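Affaire Fluna

L'affaire Fluna désigne une controverse médiatique née de la diffusion, sur plusieurs comptes consacrés à l'actualité des célébrités, d'un message vocal attribué à la chanteuse Idun Engström. Dans cet enregistrement de 98 secondes, une voix féminine annonce la fin d'une liaison et la dissolution du duo Kvam. L'authenticité du document a été contestée le soir même par l'intéressée.

Contexte

Idun Engström se fait connaître au sein de Kvam, formation de pop électronique dont les deux premiers albums paraissent sous le label Evska. Sa vie privée est alors peu documentée. La presse spécialisée lui prête néanmoins une relation avec son partenaire de scène, hypothèse que ni l'un ni l'autre ne commente avant le festival de Flimcombe, en septembre.

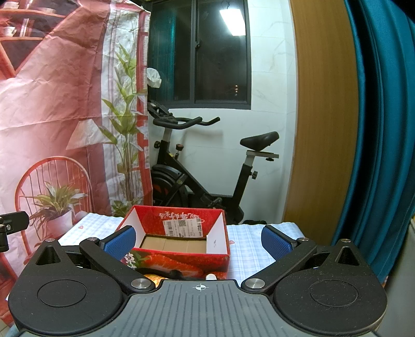
Le compte Fluna, spécialisé dans les rumeurs transmises par ses abonnés, réunit à cette date 700 000 lecteurs. Ses administrateurs publient sous pseudonyme et ne mentionnent pas leurs sources. Plusieurs artistes avaient déjà obtenu le retrait de contenus les concernant, sans engager de poursuites.

Diffusion et démentis

L'enregistrement est mis en ligne un mardi, peu avant 22 heures. Il est repris par près de 100 comptes au cours de la nuit — le plus souvent sans la mention « non vérifié » qui accompagnait la publication initiale. La chanteuse réagit par un texte de deux phrases, dans lequel elle qualifie le message de montage. Le label Evska confirme de son côté le maintien de la tournée.

Fluna supprime la publication le lendemain, puis diffuse un rectificatif imputant l'envoi à un abonné anonyme. L'origine du fichier n'a pas été établie. Une analyse commandée par le label relève des coupures entre plusieurs segments de parole, sans se prononcer sur l'identité de la locutrice.

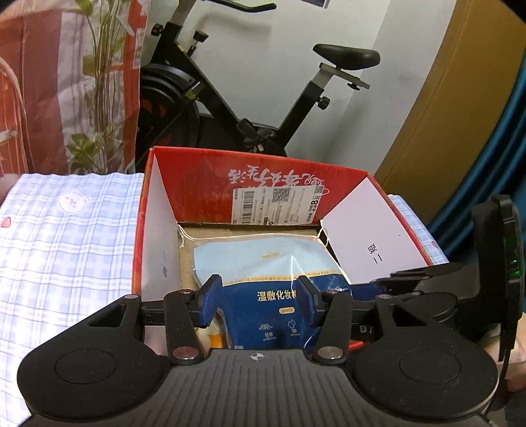
Suites

Un accord amiable est conclu avant toute audience. Ses termes financiers demeurent confidentiels — seule est rendue publique l'obligation, pour Fluna, de maintenir le rectificatif en tête de page pendant 30 jours. Le compte adopte par la suite une procédure de demande de commentaire préalable, dont l'application reste irrégulière.

Kvam achève sa tournée aux dates prévues. Le titre d'ouverture du troisième album, qui comporte un message vocal délibérément tronqué, a été interprété par une partie de la critique comme une allusion à l'affaire. Idun Engström n'a pas confirmé cette lecture.

Voir aussi

Droit à l'image
Presse people
Rumeur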